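Cleaning the Leaves of Indoor Plants

Dust settles on houseplants the same way it settles on shelves, and broad leaves show it first. A rubber plant or a peace lily in a heated room can go gray in a month. Most of them need only plain water and a soft cloth.

Use lukewarm water. Cold water can leave pale spots on African violets and other hairy-leaved plants, which are better cleaned with a dry paintbrush anyway. Hold one hand flat under the leaf and wipe from the stem out to the tip. Do the underside too — spider mites and scale start there.
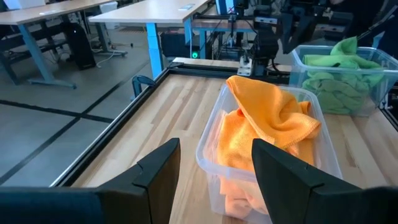

If your tap water is hard, it will dry to a white film. Rainwater works, or add 5 ml of white vinegar to 900 ml of water and wipe again. Skip milk, mayonnaise and olive oil. They shine for a day and then collect more dust than before.

Small plants can go in the sink. Tie a plastic bag around the pot so the soil stays put, tip the plant on its side and rinse with a gentle spray. Let it drip before it goes back on the windowsill. Ferns like this treatment, but keep it to the morning so the fronds dry by night.
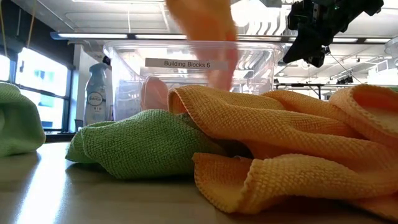
Change cloths between plants if you suspect pests. Wash them hot and leave out the fabric softener, as it leaves a coating that smears on glossy leaves. Cacti get a soft toothbrush.

Warrick Wihongi wrote in to ask about leaf shine sprays. I don't use them. If you must, keep them off new growth and never spray the undersides.

From April on, plants that spend the summer on a porch can be left to the rain.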